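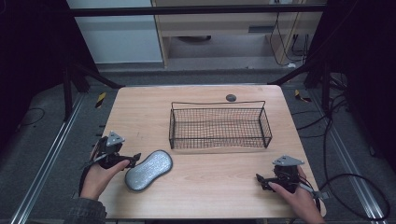 Una esponja gris y una cesta de malla negra sobre una mesa de madera clara.

Onmont presenta Kesura, un servicio dedicado a que las cosas de la casa vuelvan a su sitio

La empresa de organización doméstica estrena en junio un programa de talleres y una guía de 155 páginas en la que la esponja de fregar tiene, por fin, capítulo propio

Onmont, firma especializada en orden doméstico y de pequeñas oficinas, anuncia el lanzamiento de Kesura, un servicio que enseña a recoger mesas, encimeras y fregaderos sin necesidad de mudarse a una casa más grande. La propuesta arranca con un gesto que cualquier adulto cree dominar: coger una esponja y dejarla en una cesta.

La compañía es consciente de que no se trata de un avance comparable a la penicilina. Sin embargo, en las visitas a domicilio que dieron origen al proyecto, la esponja apareció en lugares que la redacción de este comunicado ha preferido resumir como "variados": el alféizar, el interior de una taza, el brazo de un sofá. En todas aquellas viviendas existía un sitio para ella. En bastantes, ese sitio lo ocupaba otra cosa -- con frecuencia, más esponjas.

Una mesa, una cesta y poco más

El método Kesura trabaja por superficies. Cada participante elige una, la despeja y decide qué objetos tienen derecho a quedarse. El resto va a una cesta abierta, que se vacía antes de acabar el día. Onmont recomienda la malla metálica por motivos poco poéticos: deja pasar el aire y permite ver lo que hay dentro, de modo que resulta difícil fingir que está vacía.

La regla más discutida durante las pruebas fue la de la tapa. Kesura no las admite. Según la experiencia de la empresa, una cesta con tapa tarda muy poco en convertirse en un archivo histórico, con sus pilas gastadas, sus gomas elásticas y la llave de una puerta que ya no existe.

También se ha fijado un criterio para el tamaño. La cesta debe poder levantarse con una mano cuando está llena. Si hacen falta dos, sobra contenido; si hace falta ayuda, conviene reservar el taller avanzado.

Los talleres

El programa consta de 8 sesiones, de tarde, en el local de Onmont. Las dos primeras se dedican a la mesa; las tres siguientes, a la cocina; el cajón de los cables ocupa otras dos, tras un intento fallido de resolverlo en una. La última sesión queda libre para repasar dudas y para que los asistentes devuelvan los bolígrafos.

Los ejercicios son breves y algo repetitivos, cosa que la empresa no piensa disimular. Quien se inscriba esperando revelaciones sobre el sentido de la vida encontrará, en cambio, instrucciones para escurrir una esponja antes de guardarla, doblar un paño en tres y no apilar platos encima del correo. Las plazas de la primera edición se limitan a 300 y se asignarán por orden de solicitud.

La guía impresa

El lanzamiento se completa con la guía Kesura, editada por Tritar en una primera tirada de 1000 ejemplares. Sus 155 páginas recorren la casa habitación por habitación e incluyen tablas para anotar dónde vive cada cosa, con una columna adicional para anotar dónde está en realidad. El capítulo sobre la esponja es el segundo más largo del libro. El primero trata de las bolsas guardadas dentro de otras bolsas y ha requerido un anexo.

El diseño corre a cargo del estudio Moon, que optó por una encuadernación plana para que el volumen pueda permanecer abierto en la encimera mientras se trabaja. Onmont agradece el detalle y recuerda que, al terminar, la guía también se guarda. Su lugar se indica en la página 8.

Inscripción y disponibilidad

Las solicitudes para los talleres podrán presentarse a lo largo de junio en el local de la empresa o a través de su formulario de contacto. La guía se entregará sin coste a los inscritos y se venderá por separado en los puntos habituales de Tritar. No es necesario llevar material. Se ruega, en particular, no llevar cestas de casa con la intención de que alguien las vacíe.

Acerca de Onmont

Onmont ofrece servicios de organización para viviendas, despachos y comercios de barrio. Su actividad incluye visitas a domicilio, formación para grupos y publicaciones prácticas. Kesura es su primer programa abierto al público general.

Contacto para medios: departamento de comunicación de Onmont. Se atiende en horario de mañana. Los ejemplares de prensa de la guía pueden solicitarse por el mismo formulario, indicando medio y dirección de envío.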